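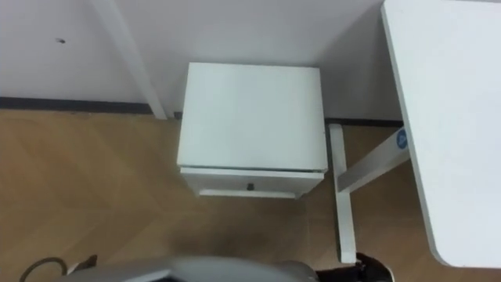
Flostine's second album is nearly paid for

Quick bit of news from us, and it's good! We've now got 237 backers for the new Flostine record, and as I write this (very late, with a cold cup of tea next to me) we're only 62 short of the number we set ourselves back in spring. I keep refreshing the page like a fool.

For anyone who's just found us, I'm Imani Schumacher. I sing and play a bit of accordion, and Simone Batista does the guitar, the arrangements and most of the worrying. We play fado, mixed up with the old harbour songs my gran used to sing in Drovport, and this time we've got a proper double bass on every track. The first album was the two of us and a borrowed microphone, so it feels very grand.

Seven songs are finished. The eighth is called Ornon and it's been a pain from the start – Simone wants it slow, I want it slower, and we've recorded it both ways and still can't agree. If you came to the spring gig you heard the quick version, which we've both gone off completely.

The money goes on the last 2 days in the studio, the mixing and a first pressing of 2,000 CDs. Yes, CDs. People still buy them from us after shows and I love signing them, so we're keeping them. There'll be downloads as well, and everyone who backs us gets those a fortnight before the album comes out in September.

We've added one new reward too, after lots of you asked: a songbook with all the words, the chords and my rather wobbly translations. Simone has written out the guitar part for Furtado in full, including that horrible stretch in the middle, so good luck with your little finger.

If you've already chipped in, thank you so, so much. If you've been meaning to, the page stays open until midnight on the last day of the month, and even the smallest pledge gets your name in the booklet. Do check how you've spelt it – we had two Margarets last time who came out as Margrets, and I still feel awful about it.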